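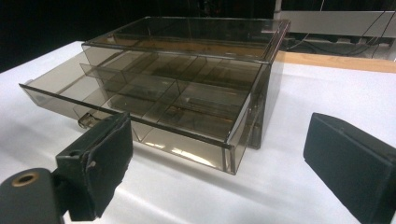 Krawczyk Supply / Desk & Drawer Storage Team

Pedura Smoked Acrylic Drawer Organizer

Item 423
Last checked against stock: April 9, 2026

A countertop organizer in smoky brown acrylic, with a pull-out drawer divided into small compartments. The housing has a flat tinted top, and the drawer is the same color as the rest. It is made for small things that get lost in a normal drawer: earrings, paper clips, sewing machine needles, watch links, spare screws, SIM trays, guitar picks.

The tint is a grayish brown, close to smoked glass. You can see through it well enough to tell which compartment holds what, but it takes the edge off the clutter. Customers who want full visibility should look at the clear version (see Other finishes). On a white or pale surface the smoked version looks lighter, and on a dark desk it reads as nearly solid brown.

What you get

Outer housing with drawer fitted
Divider set for the drawer
Adhesive feet, one sheet
Care card

The organizer ships assembled. The dividers are already in place, one running lengthwise and the others across it. The feet are left off so that you can decide whether you want them. With the feet on, the housing stays put better on glass and polished stone. On unfinished wood they make little difference.

Using the drawer

The drawer has no stop. It slides on the floor of the housing and will come all the way out if you keep pulling. Some people like this and carry the drawer to wherever they are working. If you don't want that, keep a finger on the top of the housing and pull with the other hand.

Pulled partway out, the far end sits clear of the housing with nothing under it. That is fine with ordinary light contents. Do not leave it pulled out with heavy items in the end compartments, and do not lean on it. The housing is light, and a drawer loaded with coins or steel hardware can tip it forward.

Leave some space in front of the unit. Bathroom shelves are the usual problem. Measure the depth of the shelf and then check that you can open the drawer without hitting the mirror frame or the faucet. We get returns for this every month.

Loading the compartments

Fill the back compartments with what you use least. Items taller than the divider walls will catch on the underside of the top when the drawer closes. The common offenders are lipstick stood on end, binder clips with the handles up, and thread spools. Lay them flat or pick a deeper box.

Very small items, such as seed beads and watch screws, can work their way under a divider where it meets the drawer floor. The dividers fit closely but they are not sealed. For beads we suggest small lidded pots set inside the compartments, such as the Jider 20-piece pot set.

Loose powder makeup is not a good match. It gets into the corners and shows up badly on the smoked finish.

Cleaning

Dust with a dry microfiber cloth. For fingerprints, use lukewarm water with a drop of dish soap, then dry right away with a second cloth. Water left to dry on the tinted top leaves spots, and they are easy to see under ceiling lights.

Do not use:

Glass cleaner containing ammonia
Rubbing alcohol, nail polish remover, or anything with acetone
Paper towels or the rough side of a sponge
The dishwasher

Alcohol is the one people forget. It may look fine at first, and then fine cracks appear along the edges a few weeks later. If you keep hand sanitizer or perfume nearby, wipe up drips with water.

New units may arrive with static from the packing film, which pulls in dust and bits of foam. Wiping with a slightly damp cloth takes care of it.

Light scratches on the top can be reduced with a plastic polish. Test it on the underside first. We don't recommend polishing the divider walls, as the cloth can't reach the corners and the result is patchy.

Other finishes

Clear: same layout, no tint. Shows dust less and contents more.
Smoked brown: this page.
Frosted white: due in June. Front and sides only, with a clear drawer inside.

Drawers can be swapped between the clear and smoked housings. The frosted housing will have a slightly different opening, and drawers from the other two should not be forced into it.

Stacking

Two units can be stacked if the lower one has nothing heavy in it and the feet are on the upper one. We don't recommend going higher than 2. The top panel will hold a tray of light items, a small lamp, or a box of tissues. It is not meant for a printer, a plant pot, or a monitor. Wet pots in particular leave a ring that may not come off.

If you stack, open one drawer at a time.

Common questions from customers

Will the color fade?
We have had a smoked unit on the windowsill of the showroom for two summers and can't see a change next to a new one. We still suggest keeping it out of strong direct sun, mostly because of what may be stored in it.

Can I take the dividers out?
The cross dividers lift out. Hold the drawer flat on a table and pull straight up. The lengthwise divider is fixed and should be left alone.

Can I buy just the drawer?
Yes. Ask for part 93. Dividers are included. Housings are not sold separately.

Does it smell?
There can be a faint smell when the box is first opened. Leave the drawer out overnight and it should go.

Is it suitable for food?
We don't sell it for that. Wrapped tea bags and sugar packets are fine. Anything unwrapped should go in a Rirnine pantry tray, which is listed under Kitchen.

Is it child safe?
It is not a toy, and the drawer is easy to open. Keep button batteries, pins, and needles somewhere that locks.

Shipping and returns

Each unit is packed in its own box with film on the top panel. Peel the film off from one corner, slowly. Check the edges of the housing and the corners of the drawer before you throw away the packing. Chips from shipping are usually found there. Send us a photo within 14 days and we will replace the damaged part.

Hairline marks where panels are joined are part of how the housing is made and don't count as damage. If a mark catches on a fingernail, let us know.

Returns for size or color are accepted unused, in the original box. We can't take back units with the feet stuck on.

Trade and school orders

Orders for shops, clinics, and classrooms are handled separately from the web store. Mixed orders of clear and smoked count toward the same price break. Allow extra time for frosted until the first delivery is in.

Contact for this product: Tin-yau Shih, Desk & Drawer Storage Team. Please give the item number and the finish when you write.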